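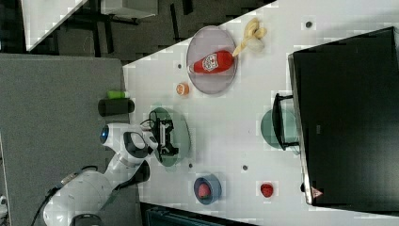 Equipment plan, second pass

May, 4.40 pm. Spent the afternoon at the bench with the arm and the budget sheet open together. The two-finger gripper was over the green plate when I stopped to write up the afternoon's figures.

The Burenwood proposal asks for 2 arms. I can support one now and one after the new financial year. The second arm only makes sense if Jellham gets its own bench, and the bench is not in anyone's estimate yet. Added a line for it.

Fingers: the Kekana quote is $500 a set, freight excluded. I want 2 sets. The test items run from a strawberry to a ketchup bottle lying on its side, and one pad material is unlikely to suit the lot. Soft fruit should set the force limit. Plates are a separate problem - a thin rim flat on a table leaves very little to get a finger under. Asked Nernetti whether a narrower fingertip fits the existing bracket. No reply by close.

Monitor: it stands on the bench with its foot on one of the plates. That is working area I am paying for. Priced a wall bracket instead, to be charged to fit-out and kept off the robot budget.

Lead time on the second arm is 60 days from order, so the purchase request has to go in before the bench drawings are final. I don't like that order of doing things but can't see another.

Still to cost: spare cables, a cover for the table holes, training hours. Left the contingency line blank.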